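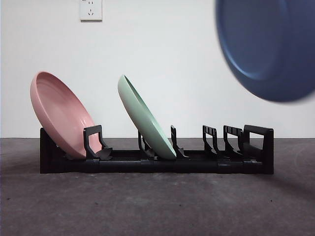

Plates and a black dish rack. Hand washing is the main use of hot water in many Plustirholm kitchens.

Plustirholm to lower hot water pressure in older housing blocks from October

Households in 203 apartments in the Kimaro district of Plustirholm will have their hot water supply pressure reduced from October, the municipal utility Nerko has announced. The change applies to blocks served by the original riser pipes and does not affect cold water.

Nerko said the reduction follows an inspection of the district's distribution loop, in which wall thinning was found at two pipe junctions below the pumping station. Both junctions have been clamped. Permanent replacement requires a shutdown of the loop and is scheduled for next summer, when demand for heating is lowest.

"The clamps are rated for the present load, but we do not want to run them at that load through a full winter," said Felista Kaijage, network engineer at Nerko. "Lower pressure gives us a margin. Supply temperature stays where it is."

Residents on upper floors are expected to notice the change most, mainly as a weaker flow at showers and kitchen faucets during the morning peak. Ground-floor apartments should see little difference. Nerko will install booster pumps in buildings where flow at the top floor falls below the contract minimum.

The utility has also issued guidance on kitchen use. Few of the Kimaro apartments have dishwashers, as the original wiring does not support them, and washing up by hand accounts for a large share of evening draw. Nerko advises filling a basin instead of washing under a running faucet, and rinsing in cold water where possible. Rinsing plates one at a time under a hot faucet can use 33 liters for a family meal, according to the guidance, compared with less than half that amount for a filled basin.

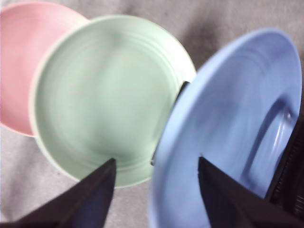 Pink, green and blue plates on a light gray cloth.

The tenants' association has asked for a reduction in the fixed part of the hot water charge while the lower pressure is in force. Its chair, Jahangir Cassim, said members accepted the need for the repair but not the billing arrangement.

"The standing charge was set for a given level of service," Cassim said. "If the level changes for nine months, the charge should change with it."

Nerko said the standing charge covers pipe maintenance and is not linked to pressure. It has agreed to meet the association before the first winter bills are issued.

Replacement work will be carried out by Trorix, which holds the utility's maintenance contract. The job covers some 500 meters of pipe — most of it under the service road — and includes new shutoff valves at each building, so that later repairs can be made without isolating the whole district. Notices with the start time for each block will be posted in stairwells.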